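Planner picks the wrong arm half the time

Posted by tollau_dan

Two-arm sim, bottle in the middle of the table, trays on the right. My task planner in Flelent assigns the pick to whichever arm it feels like that morning. Same scene, same seed, different arm. I logged 1,000 resets and have learned only that I can log resets. Is there a setting for this?

Aaltonen

Increase the planning time. Worked for me.

Martti Lahtinen

More planning time will get you the same coin flip, only slower. Your two arms probably score nearly the same cost, and then whichever thread finishes first wins. The seed covers the sampler and has no say over the scheduler.

Run it single-threaded once to confirm. Then add a small cost for switching arms, and measure from the fingertips, not the wrist.
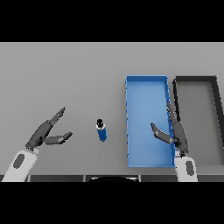 Also check what you do about the tray side. If the left arm picks, it still has to get over to the trays with the other arm parked there, and a planner that scores only the grasp will find that out late. Score pick and place together. I lost most of February to this — the fix was 12 lines.

tollau_dan

Single-threaded, it picks the same arm every time. The wrong one, but I respect the commitment.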